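Review: the Reltow tan scoop cup, after a spring of spills
by Noelia Villanueva

I own too many scoops. There's a drawer for them, and the drawer sticks, and my sister-in-law Greer Aitken has opinions about the drawer. So when the Reltow cup turned up in the window of the kitchen store in Sonville back in April, I walked past it twice. The third time I went in.

It's an odd little thing. No handle at all, just a cup in a kind of rounded triangle, wide at one end and narrow at the other, tan on the outside with a thick soft rim. It cost me 13 dollars, more than I'd normally pay for something with no handle, and the man at the register (hello, Murdo!) told me people buy it for potting soil, birdseed, coffee, rice, whatever. I bought mine for coffee, and then it wandered out to the potting bench and back again, with a good scrub in between, I promise.

The first thing I noticed was how much it takes. I'd expected a couple of spoonfuls and got a proper heap, and coarse stuff packs down into it nicely and sits a bit below the rim if you give it a tap on the side. That dip is handy when you're carrying it across a room.

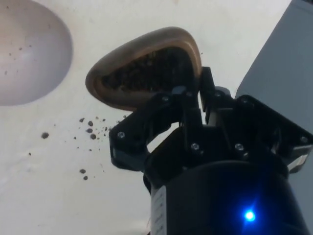 I do want to talk about the rim, though, and it's my favorite part and also my main complaint. It's thick and smooth and very pleasant to hold on to, even with cold hands first thing in the morning. But thick means it doesn't slide under things. Try to pick up the last of the grounds off a flat surface and the rim just shoves them along ahead of you. In a deep bag or a bin it's great. On a tabletop you'll be chasing crumbs.

Pouring is another story, and a mostly happy one. The narrow end is the spout, more or less, and if you go slowly everything comes out in one neat stream. If you go fast (I always go fast) you get a slump, then a pause, then the rest all at once. My neighbor Kamran Shokri borrowed it for a weekend of seed starting and came back saying he'd worked out that you want to tilt it, stop, and tilt again. He's right. I still don't do it.

I've been filling a small white bowl with it mostly, the deep kind you'd use for dip. Deep is good. My shallow ones let everything bounce right out, and a wide mouth helps too, so if you're buying a bowl to go with the cup I'd spend the extra couple of dollars there.

And please put a cloth down! I used to do all this on the bare counter and then spend ages wiping the seams. A plain white cotton cloth shows up every speck, so you know where the mess is, and when you're finished you gather the corners and shake it out over the trash or the garden. Mine has never once been ironed and it does the job fine.

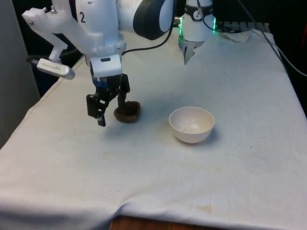 One warning about cloths: don't rub. Dark grounds on white fabric will leave a smudge if you press them in, and then you're soaking it overnight and muttering. Lift, shake, and only then get the brush out for whatever's left. Dougal Aitken, who is married to Greer and is the tidiest person I know, uses a folded sheet of paper as a dustpan for the leftovers. I laughed at him and then I tried it. Works a treat, and the paper goes in the recycling afterward. It also makes a decent funnel if you're putting grounds back in the bag.

Cleaning the cup itself is easy enough. Warm water, a soft brush, dry it upside down on a rack. I haven't put mine in the dishwasher and I'm not going to risk it. There's one spot down in the narrow end where fine stuff likes to settle, and a cotton swab gets it out. After nearly 100 scoops (a guess, but a good one) the rim is as smooth as the day I bought it.

Would I buy it again? Yes, for bags and bins and anything chunky. For flour, no — it clings to the inside and you lose half of it on the way over. I tried it with sugar too and that was fine. If you only want one scoop in your life, get one with a handle and a thin edge, like the flat metal one from Rivera that I reviewed last year. If you already have a drawer that sticks, there's room for this one.

I'm giving it 4 out of 5, with the missing point for the rim on flat surfaces.

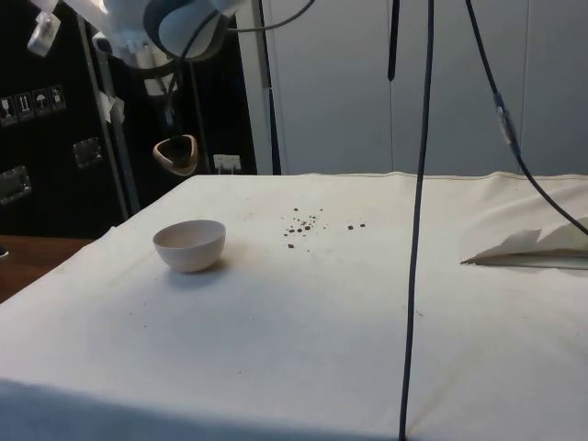 Where to find it

Murdo Gillies had a few left in Sonville when I last looked in, and I've seen them at the garden center in Porthorpe, over by the seed packets. They only seem to come in the one size. If you spot a bigger one, please tell me in the comments (and don't tell Greer).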